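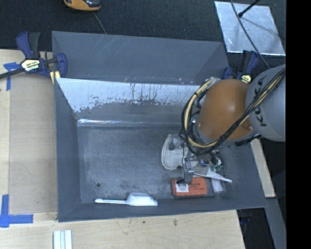
Materials Handling, Unit 5
Open Bins and Totes: Wear, Inspection and Cleaning
Course handout, revised 2024-06-03

1. Scope

This unit covers rigid open-top bins used at fixed stations for small packaged goods. Wire baskets and folding crates are dealt with in the August block. Bring the Flendport inspection sheet to the practical session.

2. Terms

Floor: the flat bottom surface on which goods rest.
Wall: any side surface, vertical or sloped.
Seam: the line where a wall meets the floor.
Coating: paint or other finish applied over the base material.
Flecks: small foreign particles or chips of a different color from the surface.

The Sulavby site uses "lip" for the top edge of a wall. Use "rim" in written work for this course.

3. Sloped walls

A sloped wall directs a package toward the floor and leaves more room to reach it from above. The cost is usable floor area. A bin measuring 500 mm across the rim and 400 mm across the floor loses 50 mm on each side if both slopes are equal. Calculate capacity from the floor dimensions when goods lie in a single layer.

Packages sliding down a slope rub the same strip repeatedly. Coating loss on a sloped wall is therefore usually uneven, with ragged edges and streaks running in the direction of travel. Record the position of the loss as well as its extent.

4. Surface condition grades

Grade A. Coating complete. Light scuffing only.
Grade B. Scratches or mottled staining. Coating worn in patches, base surface sound.
Grade C. Coating lifting, or flakes that come away under a dry cloth.
Grade D. Dents, open seams or sharp edges.

Bins in grades A and B stay in service. Grade C bins are cleaned and graded again. Grade D bins are withdrawn and tagged. A stain that does not transfer to a white cloth does not lower the grade.

5. Inspection sequence

Stop the station and empty the bin. Start at the rear wall and work down to the seam, then along the floor toward the front. Finish with the side walls. Hold the lamp low, as shallow scratches are hard to find under overhead light. A seam may look brighter than the surfaces next to it; run a gauge along it before recording a gap.

6. Cleaning

Remove loose particles with a soft brush before wiping. Wipe from rim to floor. Do not use abrasive pads on coated surfaces. Dry the seam separately.

7. Exercise

The Stosten record set holds 2647 inspection entries, roughly a third of them without a grade. Using the Ayala worksheet, assign grades from the written remarks alone and list the entries that cannot be graded. State what information is missing in each case.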